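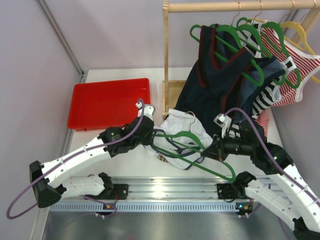 Do you hang tank tops or fold them?

Hang the ones with trim or binding on the straps, fold the plain stretchy ones. Heavy ribbed cotton gets folded too, it grows on a hanger and the armholes end up somewhere near your waist.

28 Jun 2022

OK so that's the short version and I got a pile of replies last time I said it, so here's the long version. It's summer, the sleeveless stuff is all out, and I have opinions!

First thing is the hanger. My navy one with the red trim at the neck and armholes is a slippery little beast on anything with sloping shoulders. You want a notch, or a bit of grip. I've done the rubber band trick (one band wrapped a few times round each end) and it works fine, it just looks like you're running a hardware store.

Plastic is OK for tank tops. I know people get snobby about it. A tank top weighs next to nothing and a plain plastic hanger with a metal hook will hold it for years. Save the big padded ones for coats.

I like hangers in colors, mine are green and yellow. My sister-in-law thinks it looks like a preschool. She has all matching beige ones and can't find anything, so.

The color thing can be a system if you want it to be. Green is clean and ready to go, yellow is worn once and still good for another day. I kept that up for all of last July and then company came to stay and everything went everywhere. Starting over this week. The system's only as good as the person hanging up the shirts at eleven at night.

Stripes next to stripes, yes or no? I go navy stripe, then red stripe, all in a row, and I still grab the wrong one when I'm half asleep. Somebody told me to put a solid between them. Sensible. Haven't done it.

How to get a tank top on a hanger without wrecking the neckline: go in from the BOTTOM. Slide the hanger up through the body and let the hook come out the neck. Pulling the neck down over one end of the hanger is how you get that wavy stretched look, and no iron on earth will fix it.

If the straps are bound in white like on my red striped one, check them before you hang it up. White edging shows every bit of sunscreen. Dab of dish soap, rub it with your thumb, rinse in cool water. Do it the same day. I left one over a vacation once and it went the color of weak tea.

Somebody asked about the tray. I love a tray! Anything that comes off the rail and needs something done to it goes in the tray — a loose thread, a spot, a strap that's coming away. A red one is good, you can't walk past it and pretend you didn't see it.

Rules of the tray: flat bottom, sides high enough that things stay in, and small. If you use a laundry basket you will fill a laundry basket. Ask me how I know. When the tray's full, you sit down with a cup of coffee and the sewing kit and deal with it.

The rack is wood with a round rail, and I would pick round over square every time. Hooks slide along it so much better. If yours has gone sticky, run a bit of plain candle wax along the top and wipe it off with a dry cloth. Wipe it off properly or you'll have waxy hooks and eventually a waxy collar.

I had one of those Skestum collapsible racks before and gave it away. It folded up beautifully, including with clothes on it.

Spacing! Don't cram them. My green hangers always end up bunched together in the middle of the rail with the tops on top of each other, and then whatever's underneath comes out creased across the chest. Push them apart with your hand every time you take something off. It takes a second and saves you the ironing.

Someone in the replies says you should leave two fingers between hangers. I'm not measuring with my fingers. Just so the fabric can hang straight.

For folding the plain ones: lay it face down, fold the straps down toward the middle of the back, fold in each side so you've got a long strip, then fold up from the hem in thirds. Stand them up in the drawer. The straps go inside so they don't flop out and catch when you shut it.

And please don't roll the ones with trim. Rolling is great for a suitcase, but leave trim rolled up in a drawer all winter and it curls, and it keeps on curling.

Washing, because three of you asked. Cool wash, inside out, with other darks if it's navy. Navy and white stripes together makes people nervous and I get it. First couple of washes I put those in by themselves. Red and white is the one I worry about, that one gets washed alone until the rinse water runs clear.

Dry them flat or over a rail, out of direct sun. If you hang them up wet by the straps the water pulls everything down and you've got a dress.

To the person who wrote "it's a tank top, throw it in a drawer": you're allowed! I did that for years. I just got tired of digging.

A few of you wanted to know where I buy mine. The thrift shop on Trorcombe Road, almost all of it. They have a kids' and petites rail by the back door that never gets picked over. Everything on it was $5 last time I went in.

Hangers I get wherever. The Pumeck ones come in a big bag and the hooks turn all the way round, which I like, but check the seam along the bottom of each one. Some have a rough bit that snags. A few strokes with a nail file and it's gone.

If you only do one thing this week: take everything sleeveless off the rail, put the trimmed ones back with some air between them, fold the rest. I did mine before lunch and I still had time to sew a strap back on.

Next thread is going to be swimsuits, where I am much less organized. Send me your drying tips, and if anyone has gotten chlorine smell out of a lined one, please tell me how!

Oh, and for whoever asked about moths: cedar blocks, one at each end of the rail, sand them a little when they stop smelling of anything. Haven't had a hole since I started.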